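Jondilska – Fiche de données de la journée de démonstration

Version de la fiche : 1.2
Dernière mise à jour : janvier
Responsable scientifique : Antigoni Kontogiannis
Responsable technique et contact : Yeison Tamayo

Présentation

Jondilska est un jeu de données de manipulation bimanuelle constitué par l'atelier Sutska lors de la journée portes ouvertes de son site de Skokow. Il réunit des enregistrements effectués au moyen de pinces tenues à la main, devant un public composé de visiteurs professionnels, d'enseignants et d'étudiants. Le présent document décrit les conditions de la visite, le contenu de l'archive et les règles applicables à sa réutilisation.

La journée avait pour objet de montrer la collecte dans ses conditions habituelles. Il a donc été décidé de conserver les locaux de bureau tels quels, avec leur mobilier et leur éclairage. Aucun décor particulier n'a été installé.

Déroulement de la visite

Les visiteurs ont été reçus par groupes de 9 personnes. Chaque passage durait 45 minutes et comprenait un exposé introductif, une démonstration commentée, puis un temps d'échange avec l'équipe. L'exposé a été assuré par Mme Kontogiannis, la démonstration par M. Tamayo et les opérateurs de l'atelier.

Pendant la démonstration, l'opérateur tient une pince dans chaque main et exécute des tâches courtes sur un plan de travail : saisir un objet léger, le déplacer, le reposer à un endroit convenu. Les visiteurs qui le souhaitaient ont pu prendre les pinces en main à l'issue de chaque passage. Ces essais libres n'ont pas été versés à l'archive.

Points de vue

Deux types de vues sont fournis. La vue de pince est prise à très grand angle depuis l'outil lui-même ; les doigts y occupent la partie basse et la pièce apparaît fortement courbée vers les bords. La vue de tête restitue le plan de travail et les deux mains. Les vues ne sont pas redressées dans l'archive.

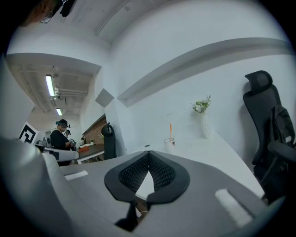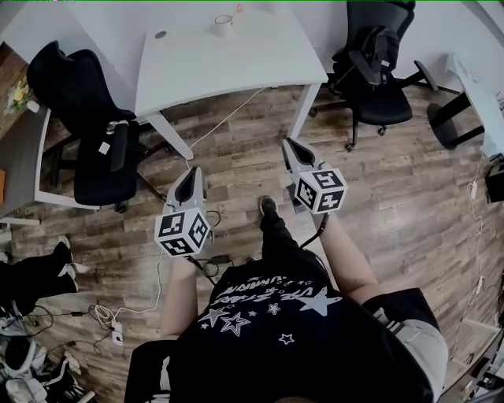
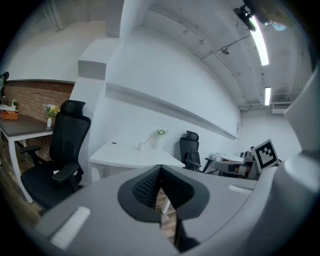 Figures 1 à 3. Journée de démonstration, site de Skokow. Figures 1 et 3 : vues de pince ; figure 2 : vue de tête, avec les deux pinces et leurs cubes de marqueurs.

Contenu de l'archive

Nombre total d'enregistrements : 1 889
Enregistrements annotés et relus : 676
Langue des annotations : français
Format des annotations : fichiers texte, un par enregistrement
Organisation : un répertoire par session, un sous-répertoire par point de vue

Les enregistrements non annotés sont livrés à titre complémentaire. Ils ont fait l'objet d'un contrôle de lisibilité des fichiers, mais leur contenu n'a pas été relu. Il est recommandé de ne pas les employer pour une évaluation comparative.

Annotations

Chaque enregistrement annoté comporte un intitulé de tâche, les instants de début et de fin de chaque geste, ainsi qu'une appréciation du résultat selon trois valeurs : réussi, partiel, échoué. Les annotations ont été saisies avec Stan, l'outil interne de l'atelier, puis relues par une seconde personne. En cas de désaccord, la décision revenait au responsable technique et la mention « arbitré » figure dans le fichier correspondant.

Les objets sont désignés par leur nom courant. Un même objet peut porter deux noms différents d'une session à l'autre ; une table d'équivalence est jointe à la racine de l'archive, sans garantie d'exhaustivité.

Repérage dans l'espace

Des marqueurs carrés noir et blanc ont été utilisés sur les pinces et dans la pièce. La correspondance entre les identifiants des marqueurs et leur emplacement est indiquée dans le fichier de configuration de chaque session. Certains marqueurs de la pièce ayant été déplacés entre deux groupes, il convient de toujours charger la configuration propre à la session étudiée.

Limites connues

L'ensemble des enregistrements provient d'un même lieu. La variété des fonds, des tables et des éclairages est par conséquent faible, et les modèles entraînés sur ces seules données se transposent mal à d'autres environnements.

Des personnes passent à l'arrière-plan de plusieurs enregistrements. Les commentaires adressés aux visiteurs ont parfois allongé les temps d'arrêt entre deux gestes. Les durées ne sauraient donc être tenues pour représentatives d'une collecte ordinaire.

Le son a été retiré de tous les fichiers.

Données personnelles

Les participants ont été informés de la prise de vues à leur arrivée et ont signé un formulaire de consentement. Toute personne présente peut demander le retrait des passages où elle apparaît, en s'adressant au contact technique et en précisant son groupe de visite. Les retraits sont pris en compte dans la version suivante de l'archive et signalés dans le journal des modifications.

Conditions d'utilisation

L'usage est réservé à la recherche et à l'enseignement. La redistribution, totale ou partielle, est soumise à l'accord écrit de l'atelier Sutska. Toute publication s'appuyant sur ces données doit mentionner le nom Jondilska et le numéro de version employé.

Journal des modifications

1.2 : correction de la table d'équivalence des objets ; ajout des figures.
1.1 : ajout de la mention « arbitré » dans les annotations concernées.
1.0 : première mise à disposition, limitée aux établissements ayant participé à la visite.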